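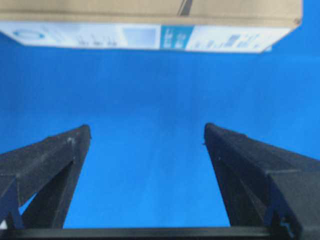
Wrist camera view of an open two-finger gripper and a cardboard box with a printed label band, against a blue background.

Tumamine is a software package for controlling robot arms that pick up and move boxed goods using a camera mounted at the wrist. It handles perception, grasp planning and motion control, and it includes tools for recording and replaying runs. The package is developed at Jasadville and is used mainly in small packing cells and teaching labs. It should not be confused with Rewi, a separate program for scheduling work between several arms, although the two are often installed together.

Overview

Tumamine takes a stream of color images from the wrist camera along with the joint positions of the arm. From these it estimates where the nearest box face is, how the face is tilted, and how far the fingers have to travel to reach it. A new estimate is made for each image. The arm does not wait for a full plan before it starts moving, and the target is corrected on the way.

The software has 3 main parts, called the viewer, the planner and the follower. Each runs as its own process and can be restarted without stopping the other parts. Messages between them are kept in a shared log.

Perception

The viewer first separates the fingers from the rest of the image. In a wrist view the fingers stay in nearly the same place, so a fixed mask can cover most of them. The mask is recorded once for each gripper opening and stored with the calibration file. Grippers with open, truss-like fingers need a more detailed mask, as the background shows through the gaps and would otherwise be marked as part of the finger.

After masking, the viewer looks for long straight edges. The lower edge of a carton, or the border of a printed label band, is usually the strongest line in the image and gives a first guess at the tilt of the box. Seams, tape and creases can produce false edges. These are filtered by checking whether the line continues across the face at a steady angle.

Text on labels is not read. When the arm is moving, print is often too blurred for that, and the viewer uses only the larger color panels as tracking points. If blur passes a set limit, the image is dropped from the pose estimate but kept in the log.

Plain backgrounds make the task easier. A single-color backdrop with no seams lets the viewer find box edges by color alone, and this mode is the default in the teaching setup. A mode for cluttered backgrounds was added in the October release. It is slower and needs a depth sensor.

Planning

The planner keeps a list of possible grasps and scores each one by finger clearance, box tilt and distance from the joint limits. The list holds up to 2000 entries. Grasps that would bring the gripper base into contact with the box are removed before scoring.

When the box is outside the reach of the fingers, the planner gives an approach point instead of a grasp. The fingers are held open until the arm arrives there. Users can set the opening by hand, which is common with soft or damaged cartons.

Control

The follower turns the chosen path into joint commands. It has 2 speed settings, one for free travel and one for the last part of the approach. Switching between them too late was a known fault in early versions and led to blurred images at the moment they were most needed – the fix was to start slowing down as soon as the label or a box edge came into view.

Tools

A replay tool named Fuvley is supplied with the package. It shows the camera images next to the finger mask, the detected edges and the joint values, and it lets the user step through a run one image at a time. Runs can be tagged and sorted. The sample set that comes with Fuvley contains 678 runs, all made with cardboard boxes.

Limitations

Tumamine does not handle transparent packaging or bags. Boxes close to the background color are often missed in the default mode. Changing the finger type requires a new mask and a new calibration file, and old logs cannot be replayed with the new mask.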